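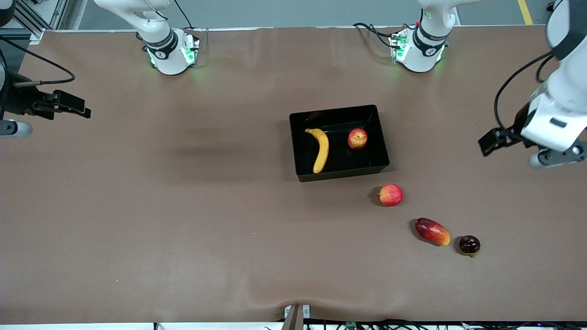
Staretti two-arm bench kit, anyone using one?

Forum: Small Automation > Kits and Suppliers

ploverbench
We're looking at the Staretti bench kit for a packing trial. Two arms, parallel grippers, controller and the teaching software, on a 30 day return. Luncombe are the supplier. The work would be putting mixed fruit into trays for gift boxes, so nothing heavy, but everything is a different shape. I'd like to hear from people who have had one running for longer than a demo. I've read the brochure and don't need it quoted at me.

gantry_moth
Had one since August. Good points first. The arms are quiet, they hold position well and the teaching is easy enough that our packers do it without me. You move the arm by hand, press save, move it again.

Bad points. The cables behind the bases need more room than the drawing shows. We put ours close to a wall and had to shift the whole table forward. The stock finger pads are hard plastic and they mark soft fruit. Apples are fine. Plums are not.

ploverbench
Thanks. What did you do about the pads?

gantry_moth
Bought the silicone ones from Wania. 680 for the full set with spares, which I thought was steep, but the marking stopped. You have to redo the grip force settings after fitting them.

saltmarsh_eng
I'd argue with the pads being the problem. We run the same kit on the hard pads and the marking went away when we dropped the closing speed. The default is far too quick. Go into the gripper page, not the motion page, and bring it down in small steps until it stops bruising. Costs nothing.

gantry_moth
Tried that first. It helped with pears and did nothing for plums. How ripe is your fruit?

saltmarsh_eng
Fairly firm, to be fair. It comes to us a few days before it's ready to eat.

gantry_moth
Ours is ready to eat. That'll be the difference.

kettlewick
Can I ask how it copes with bananas? We make up lunch trays, one banana and one apple in each, and the banana is what put us off a different make. It kept picking it up by the end and swinging it into the side of the tray.

gantry_moth
Teach the pick at the middle of the curve and turn the wrist so the fingers close across it. Then put it down on the left of the tray before anything else goes in. If the apple goes in first the arm has to come in at an angle and it knocks it. Long fruit like mango is the same idea, grip across the narrow way.

kettlewick
That makes sense. We were doing the apple first.

tern_and_co
Going against the grain a bit, I sent mine back. Nothing wrong with the arms. My problem was that two arms over one tray is a lot of money for work one arm can do. The second one spent most of the shift waiting for the first to get out of the way. The software won't let them both into the tray area together unless you draw your own zones, and the manual gives that 2 pages.

saltmarsh_eng
The zones are worth the afternoon it takes. Ours hand over properly now. Left arm takes whatever is on its side of the table, right arm takes the other, and they take turns at the tray.

tern_and_co
Yes, and they take turns at the tray, so you are limited by the tray. That was my point.

saltmarsh_eng
Only if you have one tray. Put a second one down.

tern_and_co
Didn't have the table for it.

ploverbench
Our table is long enough for two trays I think, will measure. What are people using as a surface? Luncombe offered me a mat as an extra and I'm not sure I need it.

gantry_moth
Anything plain and matt. We used a brown sheet over the top. Pull it tight and fix it along the front edge, because if it rucks up there it throws your heights off. Ours does it by the front bracket and I have to smooth it down now and then. I wouldn't pay for the mat.

kettlewick
Watch the trays as well. We had shiny black ones on the other system and the vision kept losing the edge under the strip lights. Is this one any better?

saltmarsh_eng
A little. I still changed to a dull tray. If yours are glossy, test them in the return period with your own lights on.

ploverbench
Last one from me. What's support like? I was told to go through Luncombe, but somebody else mentioned Drummond.

tern_and_co
Drummond do the service contracts. I paid 350 for a visit and the engineer was good, knew the kit and fixed a faulty gripper lead while he was there. Luncombe were slow on email but they took the return without any fuss.

gantry_moth
Agree on Drummond. Ring them early, before half past eight, and you get the workshop direct.

ploverbench
Right, going to order it on the return terms and run our ripest plums on the hard pads first. Will post how it goes.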